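Kirkholm Table Objects, data card
Maintained by Mandla Mabuza. Last edited Monday, May 17, 2021.

What it is
Pictures of tableware, fruit and kitchen odds and ends on brown paper marked into squares with dark blue tape. The old card called this "a realistic kitchen." I don't buy it. Few kitchens keep a wallet in front of a plate.
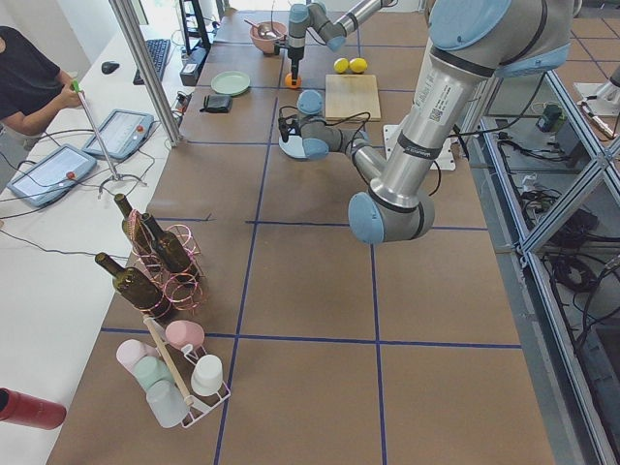
Wine rack with bottles, cup rack with plastic cups, pink bowl and spoon, lemons by the cutting board.

Labels
Bongani Shezi and I each labeled 100 pictures and disagreed on 23. Most of the fights were over "bowl" and "plate." Cup colors are worse: pink and pale pink are separate labels, and I doubt either of us applied them the same way in March. Treat color as a hint.

Partly hidden things get the full name, so a bit of peel counts as "orange." Whether that helps anyone is an open question.
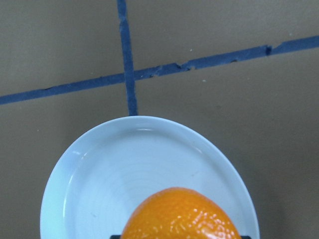

Orange on a pale blue plate. Labels: plate, orange.

Known problems
The tape has no label. Glare on fruit and glaze is left in.
Prasanna Wickramasinghe wants "wine rack" and "cup rack" merged. Not done in version 4.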